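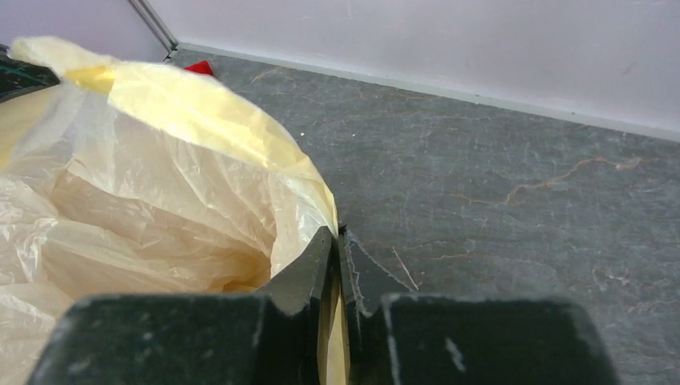

Stories > Short fiction > Winter

The Yellow Edge

12 Jan 2021
By Naima Ait Brahim

The bag was supposed to stand up by itself. That was the whole claim. Signe had read it on the roll in the store, in the aisle with the mops, and she had not believed it then either, but the plain ones were sold out.

"It's got a yellow edge," her brother said. "That's what does it."

"A yellow edge is a color, Pål."

"It's stiffer there. Feel it."

She felt it. It was plastic, like the rest of the bag, which was thin enough that she could see the shape of her own hand through it. She pinched the rim up into a point and held it open over the floor of their father's hallway. The inside went down in folds, darker than the outside, the color of weak tea.

"Let go," said Pål.

"Not yet."

They had 90 minutes before the man from Løken came for the furniture, and Pål had spent part of that time making coffee. He was a believer in things. He believed in the man from Løken, who had offered them 413 for the lot over the phone without seeing any of it. He believed in the floor, too, which their father had always said was real slate. Signe had been on her knees on that floor for most of the morning, and she thought it was a picture of slate, printed and laid down in one afternoon. There was a mark like a bird's foot near the bathroom door, and she'd found the same mark again by the coat hooks.

"Start with the drawer," Pål said.

The drawer had come out of the hall table whole and was sitting on the stairs. It held what he had meant to deal with. There was a bill from Mestari for a boiler part, marked paid in their father's square capitals, and then the same bill again, not marked. There were batteries he'd put back after taking them out of things. There was a leaflet for a cruise to a place called Wullorora, with a fold worn through the middle from being opened.

"He was going to go," said Pål.

"He was never going to go."

"He kept the leaflet."

"He kept the batteries."

She put the leaflet in the bag. Pål watched it slide down the folds and didn't say anything, and she shifted her grip on the rim, which had gone white where she was squeezing it.

Under the leaflet was an envelope with her name on it. It wasn't sealed. Signe didn't like envelopes with her name on them, and in her experience they were from the county. She opened it with one hand and her teeth. Inside was a receipt from Drumik, the music store by the bus station, for 300, and on the back he had written: S. piano, first half. Balance in May.

"What piano?" said Pål.

"There wasn't a piano."

"It says first half."

"I can read. I'm telling you, there was never a piano. I had that keyboard with the missing key, and then I had nothing, and then I took up swimming."

Pål took the receipt to the front door, where the light was better. She knew what he was going to say. He was going to say their father had meant to surprise her, that something had come up, the boiler probably, and that he'd been ashamed and put the paper away. He'd say it in the voice he used at the funeral. It might even be right. It might also be that their father had walked into Drumik and bought himself a radio, and had written that on the back to feel better about it. He'd been perfectly capable of that.

"What year is it?" she asked.

"It's faded." He tilted it. "You'd have been ten. Or I'd have been."

"Those are different years."

"He lived here 32 years, Signe. He could have thrown it out any time."

"That goes for everything in the drawer."

He brought the receipt back and held it out over the bag, waiting for her to nod. The plastic ticked a little as it settled against itself. Outside a van slowed down, and they both listened to it go on past the house.

"Let me see the handwriting again," she said.

He gave it to her. The S was the way he always made it, with the bottom curve too big, as if the letter was sitting down. She looked at it longer than she needed to. Then she put it in her back pocket with her car keys.

"So you believe it," said Pål.

"I don't believe any of it. I'm going to call Drumik."

"They closed years ago."

"Then I'll find out who bought them."

She let go of the rim. The bag stayed up, and Pål looked pleased, and she told him to give it a minute.

Contact | © 2021 Naima Ait Brahim | Back to top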